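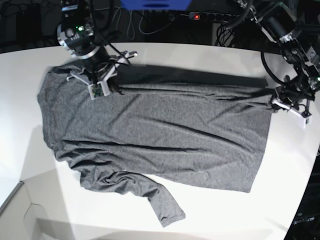 The Second Life of a School Wardrobe

Each September, families in Priltwood face the same expense. Children return to class a size larger than they left, and much of what they wore in the spring no longer fits. The Segura Clothing Exchange was set up to ease that cost, and it now serves 157 households from two rooms behind the public library.

The exchange charges no fee and asks for no proof of income. Families bring what they have outgrown and take what they need. Plain T-shirts, the item most often requested, are sorted by chest measurement, as size labels differ widely from one maker to the next.

"Parents trust the tape measure," said Despina Pop, who directs the exchange. "A label may say medium and mean almost anything."

Last year the exchange passed on 738 garments. Most were knitwear, and most needed no repair. Those that did were sent to a sewing group led by Chie Tanabe at the Plavton Adult Education Center, where students learn to close split seams and replace worn ribbing at the neck. Knit fabric must be sewn with a stitch that stretches – a straight stitch tends to break the first time the shirt is pulled over the head.

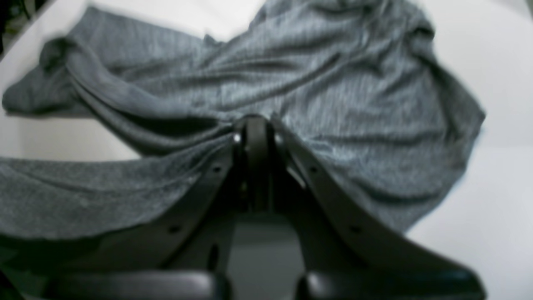

Gray heathered jersey, a soft knit that folds and creases easily.

Garments beyond repair are cut into cleaning cloths for the town's schools. Buttons and zippers are saved.

The program will open a second site in Handport this fall, with six racks and longer evening hours. Fredy Pacheco, who will manage the new site, expects demand to be strongest among families with children in the lower grades. Donations of clean clothing are accepted at the library entrance during regular opening hours.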